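Section 4: Fitting the Drostetti Two-Finger Gripper and Teaching the First Pick

This section assumes the arm is bolted down, the controller has power, and you have read Section 3. If you skipped Section 3, go back for the part on the emergency stop. The rest of it you can read in bed.

4.1 Before you start

You will need:

The gripper body
Two finger blanks and two sets of grip pads (smooth and textured)
The 3 mm hex key from the lid of the kit
The Birkon cable clips, of which you will use most and lose the rest
A part to practice on, light and boxy, with at least one pair of flat sides

CAUTION: Set the arm to Hold and press the emergency stop before your hands go anywhere near the tool flange. The gripper closes with enough force to make a lasting impression on a thumbnail.

4.2 Mounting the gripper

1. Wipe the tool flange and the back of the gripper body with a dry cloth.

2. Line up the dowel with the hole marked by the small notch. The gripper will also go on 180 degrees out and will look perfectly happy that way. It will then open when you ask it to turn and you will spend an evening in the wiring menu.

3. Start all four screws by hand, then tighten them in a cross pattern. Snug is enough. The screws are steel and the flange is aluminum, so the screws will win any argument.

4. Plug in the gripper cable. The connector clicks. If it didn't click, it isn't in.

5. Clip the cable along the arm, leaving enough slack at the wrist for a full turn each way. Turn the wrist by hand to check. A cable that is tight at one end of its travel will hold for the demo and let go during the real job.

Note: If you also have a wrist camera, mount it before you clip anything. The camera bracket uses the same side of the wrist, and the clips do not enjoy being moved.

4.3 Fitting the fingers and pads

1. Slide each finger blank onto its rail until the stop. They are marked L and R on the inside face, where you can't read them once they are on.

2. Choose your pads. Textured pads suit small parts with hard, slick sides. Smooth pads suit anything with a finish somebody is going to look at. Mixing one of each is allowed and works better than it ought to.

3. Press the pads on, then run Close and Open from the Tools page five times with nothing between the fingers.

4. Check that the fingers meet squarely. If one tip leads the other, loosen its rail screw half a turn, close the gripper on a piece of card, and retighten.

Pads wear. Chips along the edges are cosmetic and you can go on ignoring them. Replace a pad when the grip face itself has gone shiny, or when parts begin to rotate on the way to the drop point. Replacements come in packs under part number 39, which is at least easy to remember.

4.4 Setting grip force

Force is set on a scale that tops out at 3000. The scale has no units. We asked Demetrio Bermúdez, who wrote the firmware, what the units were, and he said they were "fine."

1. Open Tools, then Gripper, then Force.

2. Start at 700 for metal or hard plastic. Start lower for anything you would be sorry to crack.

3. Close the gripper on your practice part and tug it gently downward.

4. If the part slides, raise the value by 50 and try again. If the part creaks, go the other way.

5. Save the value under the name of the part. "Test2_new_FINAL" is a legal name, and you will hate yourself in May.

CAUTION: Do not use high force to make up for a bad grip position. The part will shoot out sideways, generally toward whoever set the force.

4.5 Teaching a pick from a divided tray

The Astari teaching software stores a pick as three points: approach, grip and lift. You guide the arm to each one by hand and press Record.

1. Place the tray square to the arm and tape it down. Cardboard trays weigh nothing and will follow the part into the air.

2. Guide the gripper above the first compartment, clear of the walls. Press Record for the approach point.

3. Lower the fingers until they straddle the part. Press Record for the grip point.

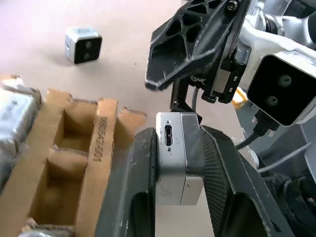
Grip height matters more than any other setting on this page. Take the part by its flat sides and keep the fingers off the front and back, where the ports and lenses tend to live. With the silver camera module, the textured finger bears on the right side and the USB port on the front face stays clear, and the bottom of the module hangs below the contact points. A little overhang like that is fine, provided you allow for it when you set the drop height. Forget it, and the arm will try to put the part down slightly inside the table.

4. Raise the arm straight up until the lowest edge of the part clears the tallest cardboard wall. Torn walls count at their tallest shred. Press Record for the lift point.

5. Run the pick at 10 percent speed with one hand on the emergency stop. Run it again at the same speed, even if the first one was beautiful.

Note: Eimear Cullinane in support would like it known that the most common call she takes is "it missed," and that the most common cause is a tray somebody nudged. Please check the tape before you dial.

4.6 If the pick fails

Gripper closes on air: the grip point is too high, or the tray has moved.

Part tilts while lifting: you are holding it off center. Re-record the grip point before touching the force setting.

Fingers catch a wall: open width is set too large for the compartment. Reduce it under Gripper, Open Width.

Error "Bravo 7": the gripper cable is not fully seated. See step 4 of 4.2, and listen for the click this time.

Teaching the drop point is covered in Section 5.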